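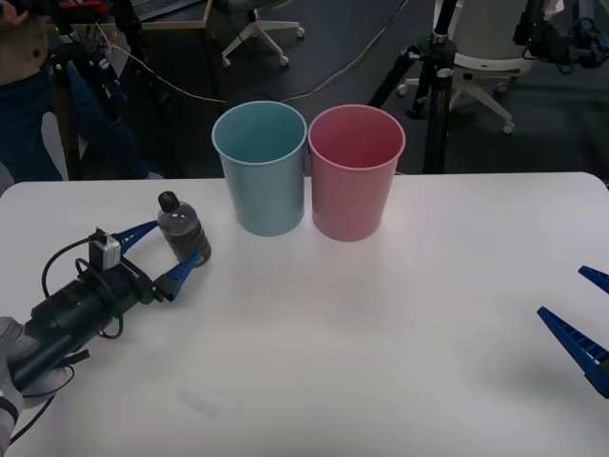 gantry_otter replied:
Slow down on the approach. Most of what goes wrong in a pouring set gets decided before the bottle is anywhere near a cup. If you come in fast on the leader arm you correct at the last second, and the policy learns the correction as if it were part of the task.

Posted 22/09/2019

mk_lathe wrote:
I had the speed scaling at full because it felt more natural in the hands. What do you run it at?

gantry_otter wrote:
40 percent for anything with liquid. Full speed for moving empty stuff. It feels like wading through mud for the first 20 demos and then you stop noticing.

pellworm wrote:
I disagree with this. If you scale the speed down, the operator starts making moves a person would never make. Little stops, little adjustments, waiting for the follower to catch up. Record at full speed and throw out the bad ones. We did the Thambiah pouring set that way in July and kept 130 episodes. The result was smoother than the slow set we had before it.

gantry_otter wrote:
How many did you throw out to get 130?

pellworm wrote:
A lot. I didn't keep a tally.

gantry_otter wrote:
That's my point. He has one pair of arms and his evenings.

mk_lathe wrote:
Evenings is right. For background, the task is pick up the small bottle, tip it into whichever cup the prompt names, put it back upright. Dark liquid so I can see the level through the bottle. Left arm pours. I haven't decided if the right arm should hold the cup or stay parked.

torquewrench_b wrote:
Hold the cup. Two light plastic cups that close together, the neck of the bottle only has to brush one and they both move. I lost a whole batch to that.

pellworm wrote:
Or space them out. Adding the second arm doubles what the operator has to think about. You'll get demos where the pour is good and the holding hand drifts, and then what do you do with them?

torquewrench_b wrote:
Keep them if the cup stayed put. Spacing them out makes it a different task. If he wants it to work with cups touching, he has to record with cups touching.

mk_lathe wrote:
I do want touching in there, but not in every episode. Plan was to move them between episodes and swap which color is on the left.

Softjaw wrote:
Swap colors early and swap often. I recorded all of one order, then all of the other, and my own style had changed by the second half. The thing learned that teal meant slow and pink meant fast. Took me a week to work out what I was looking at.

Also where are you gripping? I'd go with one finger up at the shoulder and the other on the lower body. If both fingers are high the bottle swings when you tilt it.

mk_lathe wrote:
Shoulder and lower body, yes. It slips a bit when I rotate past horizontal. I'm on the stock ridged fingers.

Softjaw wrote:
Ridged ones slip on smooth plastic if you close them lightly. Close harder before the lift, not during the tilt. If you squeeze in mid-tilt you will see it in the rollouts, it squirts.

gantry_otter wrote:
Cap off before you start recording, by the way. Don't make cap removal part of this task. I tried, and it ate two months.

mk_lathe wrote:
Cap comes off by hand between runs. I practice the approach and grasp with it on.

pellworm wrote:
Fine for practice, just don't mix those into the training folder. It will learn to tip a closed bottle and wait.

torquewrench_b wrote:
Anyone tried guiding by hand for this instead of the leader arm? The Braston people swear by it. You grab the wrist and walk it through.

gantry_otter wrote:
Tried it. Good feel for the tilt, but your arm is in every camera view and you have to replay each one without you in it. With liquid that means refilling twice per demo - no thanks.

pellworm wrote:
Agree with otter on that one.

mk_lathe wrote:
OK. Going with 40 percent, right arm holding for half the episodes, colors swapped every run. I'll log it all in Prunuvness and post the first 21 when they're in.

Softjaw wrote:
Write down which ones had the cups touching. You'll want it later.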